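Last updated in March

Giving up the tumble dryer

Our dryer packed up after 41 months, just out of guarantee. The repair quote from Broler was £113, so I said no and bought a heated airer instead.
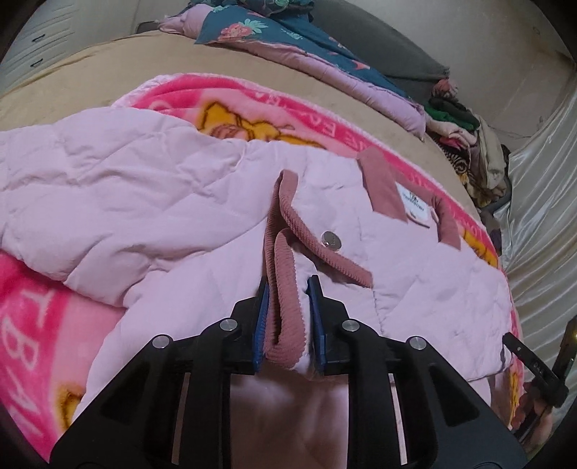
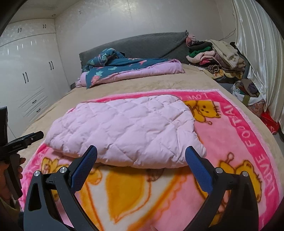 The airer is a Gratano and cost £61. It takes one full load if you leave gaps between things. Shirts are done overnight. Towels need a day and come out stiff. I put a sheet over the top to keep the heat in, and open the window for an hour at about 7am.

I don't miss the noise. I do miss warm socks. The old dryer is still in the hall waiting for the council.

Comments (2)

Nel: Does it cope with jeans?

Truraver: Mine does, but turn them inside out first.

Recent posts
Cleaning the washing machine filter
Reading the electric meter
Moving the shed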